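**Dalleo Extends Robotic Bowl Handling at Schnyder Kitchen Supply Workshop**

October 8, 2024 - Dalleo today confirmed that its Pultari handling cell will remain in service at the Schnyder workshop following a trial that began in June. The cell moves bowls between sorting and packing stations, a task previously done entirely by hand.

Pultari uses a two-finger gripper that takes each bowl by the rim. Grip force is set per item type, and the current library holds 177 item profiles.

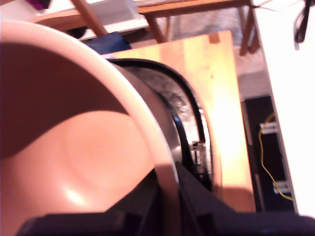
*Pultari gripper at the rim of a bowl on a wooden work surface, Schnyder workshop.*

The change affects four employees on the handling line. None of the positions has been cut. Two of the four now set up item profiles and check grip points, and the others have moved to inspection and order assembly. Repeated lifting has been reduced to around 100 pieces per person per shift.

"The staff decide which items go to the cell and which stay with them," said Thenmozhi Panicker, project lead at Dalleo. "Curved rims took the most adjustment. The angle of approach matters more than the force."
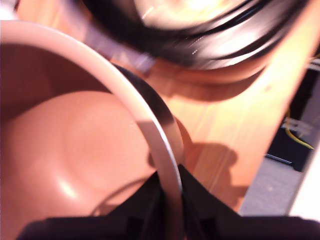
Approach angles are stored with each profile and can be edited at the station without stopping the line. Training for new operators takes 2 days and is provided by Bodard, the integration partner - the same firm will handle maintenance under the extended agreement.

Financial terms were not disclosed.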